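Lurnimbridge Toy Library: spring progress report to the Didenko Fund
Prepared by Kyrylo Hladun

You asked for a report that was short and did not contain the word "journey." I can promise one of those.

Lending first. Members borrowed 3532 items between January and the end of April, which beats last spring and also beats our shelving. The puzzle section is the problem. We now lend puzzles with a slip stating how many pieces are missing, and borrowers correct the slip when it gets worse. One farm scene has been out all spring on the strength of a slip reading "cow gone, otherwise fine."
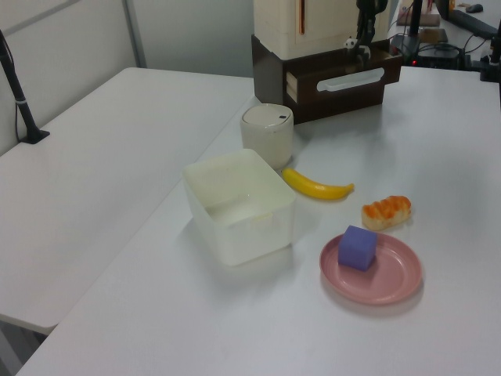 The second half of your grant went to evening hours. We stay open until eight on Wednesday, and 27 families have joined who could never make it before six. Two of them asked for Thursday as well. I said I would put it in the report, and now I have.

Catalog software: we moved from Ulteo to Dostarov in March. The old records came across with most of their titles and none of their age ranges, so for 18 days the system believed every toy was suitable for newborns, including the chess clock. Fixing this by hand took longer than the move itself. Overdue notices now go out by text, and the return rate has improved, although one member replies to each notice with a thumbs-up and keeps the xylophone. 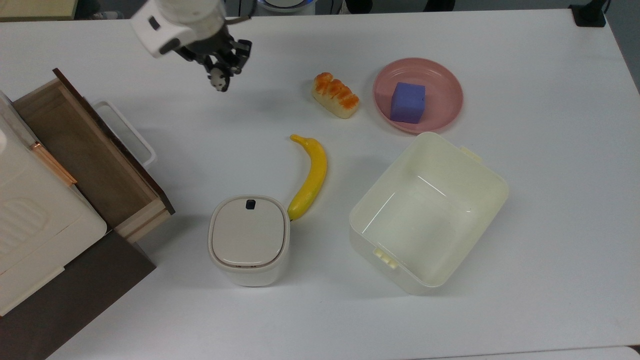 Money. We are under budget on printing and over on batteries — nobody at the planning stage pictured how long a toddler can hold down a button. I would like to move $100 from the first line to the second, if you agree.

Still to do before the fall: a second set of shelves, a quieter returns cart, and the safety check on the ride-on toys, which I have put off twice because the parking lot was full. The lease renewal is with the landlord. He says he is reading it.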